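TRUSTUSBRIDGE — Gadby, the household textile recycler based on Drundositz Road, will open a second sorting hall in July and begin taking bedding from homes across the Trustusbridge area. The expansion adds 19 jobs and lets the company accept quilts, comforters and blankets for the first time at all of its drop-off points.

Until now Gadby has handled mainly clothing and table linens. Bulky bedding was accepted only at the main building, and only in the mornings. Residents who missed those hours often put it out with the trash, and the county's transfer station has no separate line for it.

"People call us every week to ask what to do with an old comforter," the company said in a statement. "We have had to tell most of them to hold on to it. From July we can say yes."

The new hall covers the former Yu print works, which had stood vacant since the printer moved out of town. Gadby signed a long lease on the building last fall and has since replaced the roof, widened the loading doors and put in a baling press. The press can turn out 73 bales in a working shift.

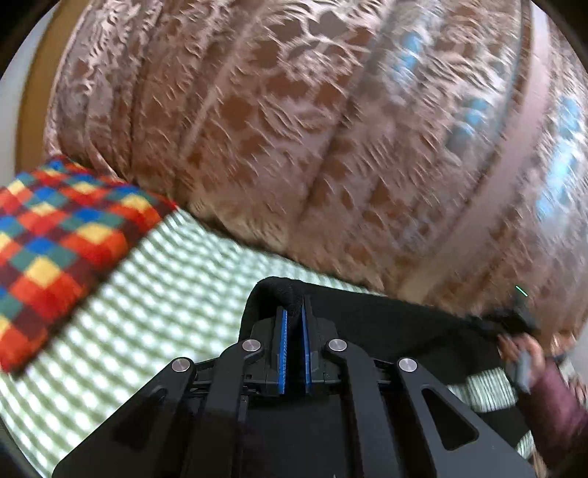

Page last changed: July, 8:40 a.m.

Items in good condition will be washed and passed on to shelters and family support groups. Worn cotton covers will be cut into wiping cloths for garages and machine shops. Polyester filling will be cleaned and sold as stuffing for pet beds and packing. Feather and down items will be stored separately and shipped to a processor out of state, as Gadby does not have the equipment to clean them.

A trial run in the spring brought in 838 pieces of bedding from 546 households. Quilts and comforters made up the largest share, followed by fleece blankets. The company used the trial to set its collection routes and to work out how much storage it would need — more than first planned, which is why the upper floor of the print works has also been fitted with racks.

Bedding should be dry and placed in a closed bag. Stains and small tears are fine. Gadby cannot take mattresses, foam toppers, electric blankets or anything with mold. Pillows are accepted at the Drundositz Road site only.

There is no charge for drop-off. Home pickup will be offered for a small fee to residents inside the Trustusbridge town limits, with bookings taken by phone or at the front desk. Pickups run from 9 a.m. to 3 p.m.

Applications for the new sorting and driving positions are open now. Forms are available at the Gadby office, and training is paid.

Recent releases
Gadby adds evening hours at Drundositz Road
Lease signed for former Yu print works
Spring bedding trial: how to take part
School uniform exchange returns to Trustusbridge
Changes to table linen collection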